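Reading time: 2 min

Replacement thumbscrew set, Prikier series

Captive thumbscrews for desktop and tower cases with a removable side panel. Supplied by Brastov as a set of 5, with retaining washers. Part number 2248-P.

Specification

Head: round, knurled, black
Thread: 6-32 UNC
Head diameter: 14 mm
Fitting: captive, retained in the panel when released
Washer: nylon, supplied loose

The head can be turned by hand with the machine on its side or upright. No screwdriver is needed once the set is fitted. The thread suits most steel chassis with a standard tapped hole. Cases with a sliding latch or a lever-type cover release do not take this part - see the Skillusix latch kit, part number 923.

Before opening the case

Shut down the machine and disconnect the mains lead. Hold the power button in for a few seconds to discharge the supply. Release each knob fully before moving the panel, and keep the panel close to the chassis until any leads have been checked.

With the side off, the board, memory slots and coin-cell battery can be reached directly. Where the processor has been taken out, close the socket lever before refitting the panel. Cables crossing the lower part of the board should be kept clear of the panel edge.

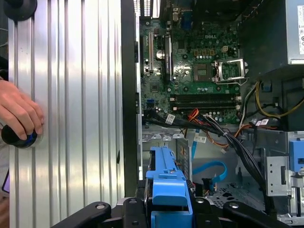

Refitting

Start all threads by hand before tightening any of them. Finger-tight is sufficient. Pliers will mark the head and can strip the tapped hole.

Ordering

Single sets are held in stock. Trade packs contain 235 sets and are made to order by Karagiannis - allow extra time in May.

Page revised 14 August 2019

© Brastov | Contact | Back to top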